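Town council agrees to new rules on food packaging waste

2018-06-13

The council of Flunby has agreed to new rules for how households and shops must sort their packaging. The vote came after almost three hours of discussion, and the rules will start in January. From then, soft plastic such as wrappers, bread bags and snack bags will be collected apart from the bottles and cans, in a sack of its own.

Until now all plastic in the town went into the same yellow container. The sorting station on Jindance Road could take out the bottles without much trouble, but the thin plastic was wrapping itself around the rollers, and the line had to be stopped many times in one shift. According to a report given to the council, the line stood still for 189 hours during last year. The company that runs the station, Stelura, has asked for a change since two years.

"We are not able to continue in this way," said Ilir Spahić, who is manager of the station. "When the line stops, two persons must go in with knives and cut the plastic away. It is slow work and it is not nice work. In the summer it also smells."

The new sacks will be given out free of charge. Each household receives one roll in December, and a second roll can be fetched from the library or from the town office. The sacks are collected every second week, on the same morning as the paper. Houses with a shared yard will get a larger container with a green lid instead.

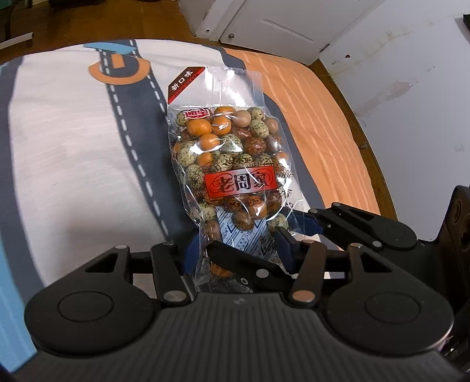 A clear plastic snack bag. Bags of this type go in the new sack.

The bags must be empty, but it is not necessary to wash them. This was one of the questions that came up most often at the open meeting in the school hall, where many people said they did not want to use warm water for cleaning rubbish. The town office has now put the answer in writing: shake out the crumbs, press out the air and put the bag in the sack. Bags with sauce or meat juice inside should go with the ordinary waste.

Bags that are silver on the inside were another subject. These are made from several layers and the buyer of the soft plastic does not accept them at present. Stelura hopes to find a second buyer before the summer of next year, but could not promise it to the council. In the meantime such bags must also be put with the ordinary waste, and a short list will be printed on every sack so that people do not have to remember it.

Not everybody in the council was in favor. Shuk-fan Chiu, who represents the northern part of the town, voted against the proposal. She said that many older residents in her area live in small kitchens and have already three containers under the sink.

"I am for recycling and I sort everything at home," she said after the meeting. "But I have visited people who must keep the paper in the bathtub. First we should ask where this fourth sack is going to stand. I asked it in the spring and I have asked it again tonight, and I did not get a good answer."

She also wanted the council to talk more with the shops. In her opinion too much of the fruit and vegetables is sold in plastic, and the customer has often no choice. A motion to invite the larger shops to a meeting in the autumn was accepted without a vote.

For the shops themselves the rules are a little different. A shop with its own loading area must keep the soft plastic from deliveries in bales or closed bags, and may no longer put it in the town's containers on the street. The owner of the Yin grocery on Mill Street told this newspaper that the shop has pressed its plastic into bales for a long time already – the machine for it stands behind the cold room – and that the new rules will not change much for them. Smaller shops without a loading area can use the household collection, up to four sacks each time.

The cost of the new collection was discussed for a long time. The waste fee for an ordinary house is now 992 crowns per year and will go up to 1,085 crowns from January. The finance office explained that the largest part of the increase is for the extra truck, and that a smaller part is for the sacks. If the station has fewer stops the fee could be lowered again, but this will first be looked at when the collection has been running for one full year.

Some members asked what happens with people who sort wrongly. There will be no fines in the first year. If a sack contains the wrong things, the driver leaves it standing with a yellow note, and the household can sort it again until the next collection. After the first year the council will decide if something more strict is needed.

A trial was made last winter in the streets between the church and the river, with about 1,000 households taking part. Most of them used the sacks from the first week, the report says, although many sacks were put out on the wrong morning in the beginning. The drivers also noted that light sacks were blown away on windy days. The town office therefore recommends to tie the sack to the handle of the paper container, and the new sacks will have longer strings than those in the trial.

The calendar with collection days is sent by post in November together with a brochure in four languages. Residents who do not get the calendar can ask for it at the town office, which is open until six o'clock on the days when the library is open late.

At the same meeting the council also approved new lamps for the footpath behind the swimming hall, and moved the question about parking at the station square to the next meeting.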